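Staff canteens and the length of the lunch break

Employers in Mornton have spent much of the past year shortening the midday break. The usual figure is now 30 minutes, and in some offices it is 22. We believe this is a mistake, and that the savings claimed for it are largely imaginary.
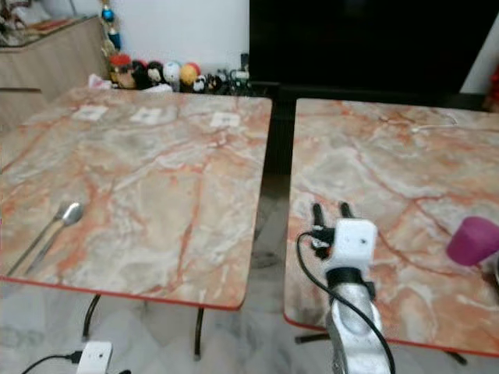
Why should an employer pay any attention to how long people sit down to eat? Staff who eat at their desks tend to stop later, take more short pauses and go home more tired, and those costs fall on the employer as well.

Our members' survey drew 669 replies. Hanna Kozłowski, who compiled the results, found that complaints about the break outnumbered those about pay. Many respondents wrote of queues that used up to nine minutes before a meal had been served.
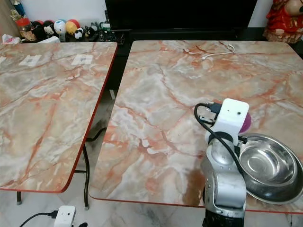 Opinion | Working Life

A longer break need not mean a longer day. At Girnis, the management agreed to stagger lunch between departments, and the queue shortened without any change to the hours worked. Meriem Ashour has argued for the same arrangement at Dritex, so far without success.

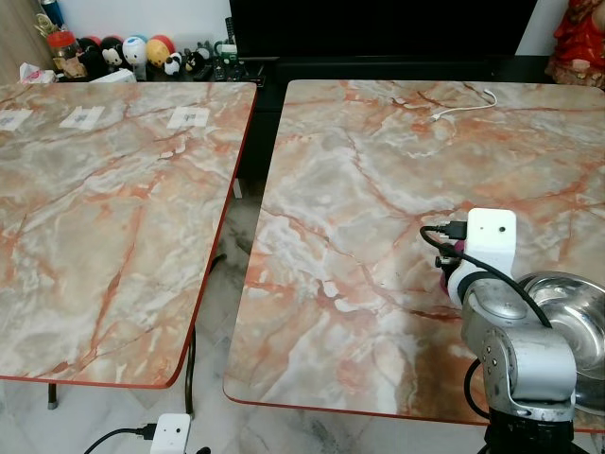 The objection most often raised is that staggered breaks make meetings difficult to arrange. We accept that they do. A meeting can be moved to three o'clock, however, and a meal cannot. We ask employers to review their present rules before July.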